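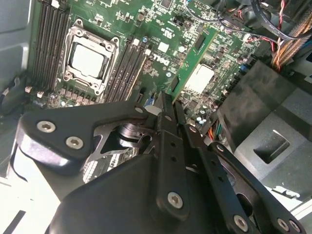

*Dell board in an open workstation case. Processor in its socket, no cooler on it.*

**To:** Clunuvon, small grants desk
**From:** Natnael Assefa, Clureck workstation refurbishing project
**Date:** February 25, 2024

The grant agreement says we would take in 200 retired desktop workstations. We have taken in 201. The extra one was under a coat on the last pallet and I have decided to treat it as growth.

**Teardown and inspection**

Most of the period went into opening cases and finding out what people do to computers over a working life. The Dells are the pleasant part of the pile. The boards are laid out sensibly, with memory slots on both sides of the socket, and once the cooler is off you can get a look at the chip and decide how much scraping lies ahead. Old thermal paste remains our largest single consumer of patience. We had planned on a few minutes per machine for cleaning, a figure I came up with before I had cleaned one.

Expansion cards stay in until a board has been looked over, then come out and are tested separately. We changed the order in the second month. Pulling everything first was faster, and left us with a drawer of cards and no idea which machines they had come from. The drawer is still with us. I would call it about half sorted.

**Bench and fixtures**

The slotted aluminum table is in use and I have no complaints beyond the one everybody makes, that small screws love a T-slot. Clamping things down is easy, and so is moving them when it becomes clear they were clamped in the wrong place.

The gray plastic fixture board is the second version. The upright holders with the narrow slits are for standing thin parts on edge, so they can be checked without lying on top of each other. The first version held them so firmly that we lost an afternoon to getting them out again. 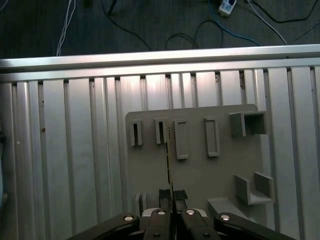

Power and network at the bench are my next job. We asked for cable trays in the original budget and then spent that line on memory test kits from Kopecký, a trade I would make again, though perhaps not while carrying a monitor. A revised plan with floor covers and one properly mounted outlet strip will come with the next report.

**Money**

We have $3332 left. Nearly all of it is set aside for replacement drives. The inventory software, Pillness, renews in June, and I would like to talk about whether we need it, as the spreadsheet has quietly gone on doing the work.

**Behind schedule**

Eight machines refuse to start for reasons we haven't found. They are on the shelf by the door with notes taped to them, some of the notes ruder than others. I'm asking for permission to strip them for parts if they are still sulking by the next report. Please let me know either way.

Natnael Assefa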